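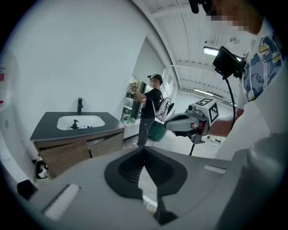 The white shirt with the blue and yellow cartoon.

The Drawer at Trinholm

I'd been at Clutonis Cabinets four months when the boss handed me the Trinholm job, and I was so pleased I forgot to ask what was wrong with it. Something's always wrong with it! Trinholm is the big yellow house at the end of Chiriac Street, and the woman who owns it wanted her grandmother's pantry rebuilt in cherry, same as the old one, down to the last knob. She'd already paid $2,117 toward it, in an envelope, mostly twenties.

So I went over with my tape and my notebook and started measuring. Upper doors, lower doors, the flour bin, fine. Then I got to the drawers. There was one at the bottom left that stopped halfway. I pulled the others and ran my arm in behind, up to the shoulder, and felt a second back. Somebody had built that drawer short on purpose (beautifully, too, hand-cut dovetails you couldn't slide a hair into) and left a box behind it the size of a loaf of bread.

"Do you want to know what's in it?" I asked.

"Does it come out without breaking?" she said.

I told her I'd find out. It took me all afternoon and one of my good chisels.
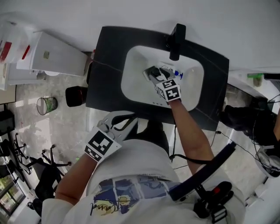 Meanwhile I still had a vanity to finish for the other bathroom job, a maple one, and I'd cut the top rail too narrow. Twice. I kept thinking about that box instead of my pencil lines. The customer wanted the same look as in the photo, a nearly black countertop set around a white basin with rounded corners, and dark tops like that show every crooked thing you put underneath them. I stayed late and cut the rail a third time, then rubbed in a coat of Editus oil and went home smelling like a walnut.

Next morning I was back at Trinholm before the coffee was done. The last glue joint let go with a little sigh and the box came out in my hands. She made me open it. Inside there was a folded bill from the man who built the pantry, for 354 dollars, and written across it in pencil: "Paid 50. Will not pay the rest till bottom left drawer is fixed."

She laughed so hard she had to sit on the flour bin, which held, I was glad to see.

"He hid it in there," she said. "That stubborn old goat. He hid her own bill in the drawer."

I asked if she wanted the new one full depth. She looked at the bill a while longer, then handed it to me.

"Build it short," she said. "And put this back."

I cut those dovetails by hand.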